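How to get past level 34 in Drummont Kitchens without buying boosters

I was stuck on this one for weeks, so if you've landed here after your fourth failed dinner rush, hello and welcome! Level 34 is where the Ferrand café opens and the game suddenly wants 215 coins before the timer runs out.

First up, don't serve in order. I know the tutorial tells you to, but the customers in green hats lose patience twice as fast, so grab their plates first and let the old fellas wait.

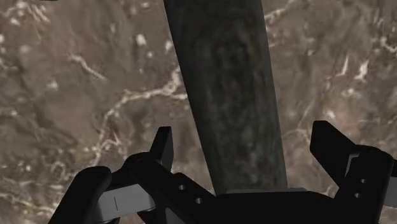
Upgrades are the next thing, and most people spend in the wrong spot. Skip the curtains and the fancy lamps (pretty, but they only slow the patience bar a smidge) and put your coins into the stove until it's at level 4. After that, buy the bench. I went for a brown and grey marble pattern like this one, my favourite colour combo in the whole shop, and it gives you 2 extra spots to park finished meals.

Now the combos. Tap the same dish for every customer who wants it, then collect all the money in one sweep. You'll see a little star if you've done it right. 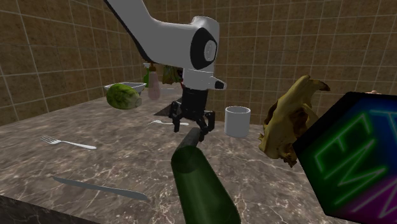 Save your coffee refill for the last rush, when the Lusport ferry crowd walks in all at once. They all order soup, so have it cooking before the bell goes.

Still short on coins? Replay the Grukell bakery levels for a bit. It's a grind, but the cake orders pay well and you'll be back at the café with a better stove by teatime.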